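### 3. Where the dishes wait

I should say up front that I came to this question through my own kitchen and not through the literature. I share a house in Asham with two other people, and for most of a winter we bickered (nicely, mostly) over the dish rack. Who empties it, what's allowed to live in it, whether a clean mug that has sat there for two days still counts as "drying" or has quietly moved in. When Hilde Maes and I started planning the interviews, I kept wanting to ask people about it, and she kept letting me, bless her.

So we did! The household diaries from Pliltimura and Senley gave us 1,613 entries that mention washing up in some way, and the ones I kept going back to were the entries where the rack turns into something else. Griet Van Leeuwen, who coded the first batch, started a label called "parking" for these, and the label stuck. Parking covers anything that goes in or beside the rack with no washing involved: keys, a bike light, the screws from a cupboard hinge, school forms held upright between two plates.

What surprised me was how attached people were to the spot right next to the rack. One woman in Senley told Hajar El Fassi that she'd never put a letter *in* the rack ("it'd get soaked, wouldn't it") but that the bit of bench beside it was "basically my desk." Another diarist kept a shallow dish there for odds and ends and wrote about it for a whole page, including the neighbour who gave it to her and the colour it used to be before the sun got at it. I loved that entry, and I've cut it down here only under protest.

The rack seems to work as a kind of anchor. It's bulky, it hardly ever gets put away, and everybody in the house knows where it is, so smaller things gather next to it. Ambros Fuchs read an early draft and grumbled that the same could be said of a toaster. Fair enough, but toasters get shoved back against the wall, and in our diaries at least, they come up far less often as a place to leave things.

The neighbours of a rack are often containers themselves, and I think that matters more than we first allowed. A loose screw beside the rack annoys people, while a loose screw in a lid or a box is considered put away, even if it stays there until July. Figure 3 gives a good sense of the mix I mean, with an open cardboard tray pushed right up against the side of a black rack and a clear compartment case lying further back by the wall. The tray has low walls on all four sides, just enough of an edge for something to be "in" it. The case has a hinged lid and little sections, and Griet and I went back and forth over whether a case like that should count as parking at all, or whether the lid makes it proper storage.

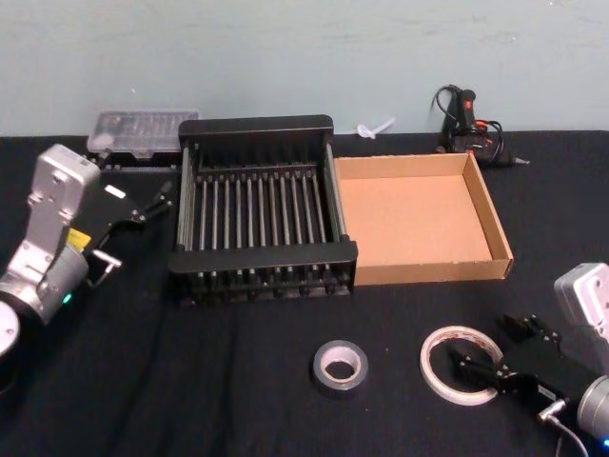 **Figure 3.** Dish rack with open tray and compartment case.

In the end we left lidded cases in the coding but gave them their own column, which Hilde thinks is fussy and I think is only fair to the diarists. Several of them drew the same line without being asked. "If it's got a lid I've dealt with it," wrote one man in Pliltimura, and then, 3 entries later, he was hunting for the lid. I'll come back to him in the next section, where we look at who ends up doing the sorting when the bench beside the rack finally fills up.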